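Clean bedding and folding: notes for the spring changeover
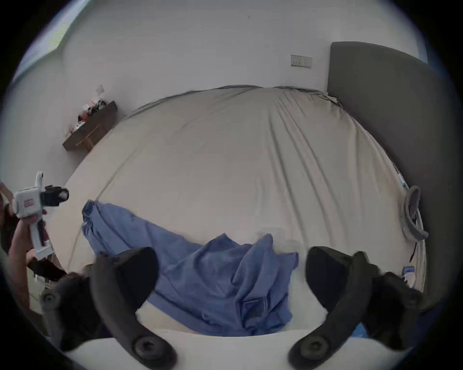 Before you start

Strip the bed down to the fitted sheet and decide whether that needs to come off too. If it does, take it off first and put the fresh one on before anything else is brought into the room. A fitted sheet goes on best from the corner nearest the wall, then the opposite corner at the foot, then the other two. If the bed is pushed up against the wall, pull it out by a hand's width. The far side nearly always ruffles up otherwise, and you will end up leaning across the mattress to tuck it in.

Smooth the sheet from the middle outwards. Long creases that run in from one corner usually mean that corner has been pulled too far round. Let it back a little and the crease goes.

Using the bed as a folding table

Most of us in Hetodden have no table big enough for a double sheet, so the bed does the job. Put the pile at the foot and fold towards the headboard. Shirts want a flat surface more than anything else does. Spread the shirt face down, pull the hem straight, bring each side in to the middle, lay the sleeves down the back and fold up from the bottom in two goes. If there is a pocket, check it. Last May a pen went through the machine in the shared laundry and we were getting blue marks on pillowcases for a fortnight.

Things that have been left in a bundle can be given a good shake by the shoulders or the corners and laid out flat for ten minutes before folding. Cotton will drop some of its creases by itself. Anything that still looks bad can go to the ironing pile, but do not fold it first, as you will only have to iron out the folds as well.

Flat sheets are easier with two people. On your own, lay the sheet across the bed with the hems together, fold it in half lengthwise, then again, and then bring the ends in. Keep the matching pillowcases inside the folded sheet. It saves a lot of hunting through the cupboard later.

Headboards

Several of you asked about fabric headboards. They collect more dust than people expect, mostly along the top edge. Use the soft brush on the vacuum cleaner and work downwards, while the bed is still stripped. Dark grey shows lint and pale colours show hair oil, so neither gets you out of it. For a mark, use a barely damp white cloth and dab. Rubbing raises the surface and leaves a patch that catches the light. Try it low down at the back first and let it dry before you carry on.

The shared laundry

The two Rilta machines are back in use. Please keep to one double set per load. A set of sheets with towels on top is too much for them and they stop before the last spin, which is how wet bedding came to be left on the benches twice last month.

The larger Tikora dryer now costs 40 for a full cycle. Cards can be topped up with 500 or 1000 at the desk. The 3000 card is still available for households with small children or anyone who washes for a neighbour. Old cards will work until the end of May and any balance left on them can be moved over.

Take fitted sheets out halfway through the drying and turn them the right way out. They swallow everything else in the drum, and you find socks and pillowcases still damp in the corners.

Spare bedding

The cupboard by the side entrance has room again. We can take clean single and double sheets, pillowcases and thin blankets. Please no pillows or duvets this time. Fold things with the size written on a slip of paper tucked into the top, so that they don't all have to be opened out again.

There is also a roll of Hirose cotton tape on the shelf for tying sets together. Help yourself to a length and bring it back with the bedding if you borrow a set.

The cupboard is unlocked until six in the evening.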